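4.2 Surface cleaning and residue sampling

Benches at the Ladstead and Skundavdale sites were wiped once per shift with the Drorine solution, diluted according to the label, and left to air dry. Swabs were taken from a fixed grid before the wipe and again 15 minutes after it. Each swab covered the same area, moved first left to right and then front to back, and was sealed in its tube before the next was opened. In total 300 swabs were collected over the study period. Of these, 19 were set aside on account of damaged seals or unreadable labels and do not enter the totals in Table 3.

The sampling grid was drawn up for rectangular benches with a clear centre. Where fixed equipment interrupted the grid, the nearest open square was sampled and the change noted on the day sheet. This substitution was more common at Ladstead than at Skundavdale. We did not correct for it, but the analysis was repeated with substituted squares left out and the direction of the result was the same.

Residue was scored on the Gaber scale, from zero to 6, by two readers working apart. Disagreements of one step were averaged. Larger disagreements were settled by a third reading, made without sight of the first two. Colour change on the test strip was judged under the same lamp throughout, as earlier February trials had shown that daylight shifted the lower scores. Scores for painted and laminate benches were pooled after a preliminary check found no difference between them.

Equipment footings were treated separately. The joint between a footing and the bench top holds liquid longer than open surface does, and a flat swab reaches it poorly — a narrow-tipped swab was used there instead.
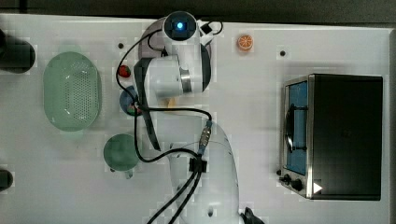

Figure 4. White bench top with a robotic arm, seen from directly above.

Dzifa Agbenyega, commenting on a draft of this section, objected that scores from narrow-tipped and flat swabs should not share a scale, as the smaller tip takes up less liquid and will tend to read low. We accept the point. Footing scores are therefore reported in their own column and are excluded from the site means.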